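11 Mar 2024

Gripper comparison, continued. Swapped between the Mident pair and the Purba pair all morning and my forearms are complaining about it. The Purbas are lighter, no contest, but the trigger has a dead zone right where I want fine control (it's the same thing I griped about with the old Istwood set). The Midents feel clunky for the first 5 minutes and then I forget I'm holding them — that's a good sign!

Task for both was the dish one: pick up, hold, set in the basket. Mugs are easy if I go for the rim. The steel cup is the one I worry about, it's round and shiny and there's not much for a flat finger to bite on.

Still want a proper look at pad wear before we do the long run of 1,000 picks. Midents in hand over the table, then the fingers up close: 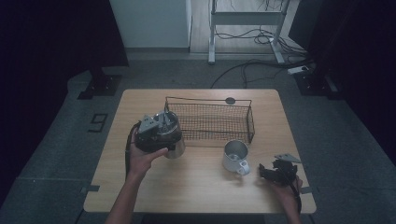
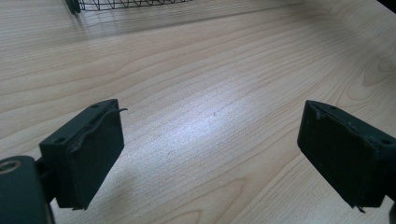
I'd rather re-pad everything now than lose a day halfway through. Kornivdale quoted 567 for 2 full sets, and that seems steep for what's basically rubber and glue, so I'm going to try cutting our own first. If they don't hold I'll order in April.

To do: shorter cable on the right hand, ask whether the Purba dead zone is a firmware setting, find the good scissors.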